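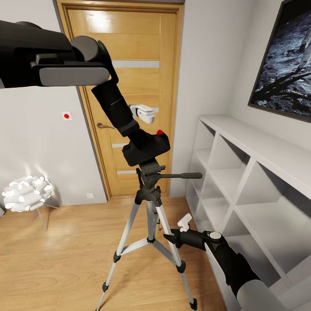 Tripod with pan head, legs spread on a plank floor.

Tronside Hall -- Equipment and Room Check, August

Area: meeting room, store closet, back hallway
Checklist version: 4
Key: OK / Fix / Replace / N/A

FLOORS AND WALKWAYS
Floorboards level, no raised nails -- OK
Mats flat, edges not curling -- Fix. The mat inside the Ornden Street door has a lifted corner. Taped for now. Order a heavier one.
Hallway clear to full width -- Fix. Folding chairs were stacked past the yellow line again. Moved them to the closet Tuesday. Please put them back on the cart after use.

DOORS AND EXITS
Exit doors open without a key -- OK
Door closers -- Fix. Back door slams. Closer needs adjusting; work order 359 is open.
Exit signs lit -- OK, all tested on battery.

ELECTRICAL
Outlet covers in place -- OK
Extension cords -- Replace. One has a split jacket near the plug. Tagged and taken out of use.
Panel door closed and labeled -- OK, but the label for circuit 11 has faded and can't be read from standing height.

LOANED EQUIPMENT
Tripods: leg locks hold with hand pressure on the head -- OK
Tripods: rubber feet present and not worn smooth -- OK
Projector stand -- Fix. One caster won't lock. Don't use it on the ramp.
Stepladder -- OK. Weight label readable, spreader bars straight.
Loan sheet filled in -- Fix. Tendstead Players returned the speaker without signing it in. Left them a message.

FIRE AND FIRST AID
Extinguisher gauge in green -- OK
Extinguisher tag -- OK, unit 935 punched for this month.
First aid kit -- Replace. Out of large bandages and the burn gel has expired. Seneviratne Supply has both in stock.

HEATING AND WATER
Radiator valves turn freely -- OK
Restroom hot water -- OK at the tap. The one on the left takes a while.
Ceiling stains -- no change since last check. Pencil line still matches the edge.

Carried over to the next check: back door closer, hallway mat, circuit label. The split cord can be thrown out once the new one is in the closet.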